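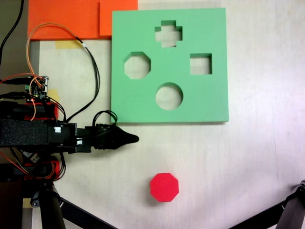

Photo: Rónán Horgan

Shape Boards, Mostly Finished

Last updated 2018-06-04

I started cutting shape boards in March, on the theory that a toy invented for people who can't tie their shoes would be well within my abilities. There are now 14 of them. A few are good. The rest have been kept on the grounds that foam is light and the closet is deep.

My neighbor Iris, who taught kindergarten for longer than she'll admit, said the page should have a proper introduction explaining the educational value. The educational value is that you put the block in the hole. On to the board.

Mint green, four holes

The mint board is the one I show visitors. It has a cross, an octagon, a square and a circle, and it is square itself, which was the easy part. The red octagon block is out on the table waiting its turn.

I like that you can see the thickness of the foam on the inside of the holes, a slightly darker green. Thin sheet looks like a stencil. This looks like somebody meant it.

The octagon

Eight sides is a lot of sides to cut with a hand knife. If you get one wrong you can fix it by adjusting the next one, which makes that one wrong, and so on around until you arrive back at the start with something close to a circle. I have a number of near-circles. They fit nothing.

The block was made first and the hole was drawn around it. I recommend this order to anyone, having tried the other one.

Octagon is also the shape people ask about. Put it down near a circular hole and a surprising share of grown adults will try the circle first, then look at me as if I had moved something.

The cross

Twelve corners, all of them on the inside of a hole, and every one an invitation to overcut. Poke the knife in at the corner and draw it away from there, never toward it. I learned this on the board before the mint one, where the cross has little whiskers at all its corners and looks slightly startled.

Iris calls it the plus. Harahap, who runs the Loleo toy library and has to write the labels, calls it the cross. I've stayed out of it.

The square

Nothing to say. It's a square. I cut it last when I was tired and it came out better than the others.

The circle

Two coffee lids and one jar were auditioned as templates. The jar won. Cut the circle in short strokes and turn the sheet as you go, and keep your wrist where it is. You will want to do it in one grand sweep. Go ahead, foam is cheap.

Orange sheet

The orange-red sheets lying behind the mint board are the same sort of craft foam I've been buying all along, and orange is what I end up with whenever I let somebody else do the ordering. Red blocks on an orange board are hard to look at for very long, so orange goes to practice cuts and to anyone who asks nicely.

Masking tape

Pale yellow, and there's usually a strip or two of it stuck to the table. It holds the sheet down while I cut and it takes a pencil line. It also travels. I have found it on a sleeve at the bank.

Choosing a table

A pale tabletop does a lot for a board with holes in it. On the old brown table the holes turned into dark puddles and the circle vanished altogether by late afternoon. On off-white you get four clean shapes and a bit of shadow down the side, and the board looks more expensive than it was.

Fit

A block that drops straight through is dull. A block that has to be leaned on ends up being hit with a shoe. I want it to stop for a moment at the top and then go in with a small push, and I test every block 3 times in every position it's supposed to fit. For an octagon that takes a while. For a circle you have to decide for yourself when you're done.

Where they go

Most of the good ones are headed to Loleo, in the old shop on Jungate, where the shelves already hold nearly 200 toys and puzzles and a card index that Harahap guards like a bakery recipe. The first board I gave them is entered as item 142, "foam, shapes, homemade." I had hoped for "handcrafted." We've discussed it.

If you borrow one, please send it home with all its blocks. A board with a hole and nothing to go in it is just a very sad window.

Next up is a star, against advice.

Contact: Rónán Horgan, care of Loleo Toy Library, Jungate | © 2018 Rónán Horgan | Back to top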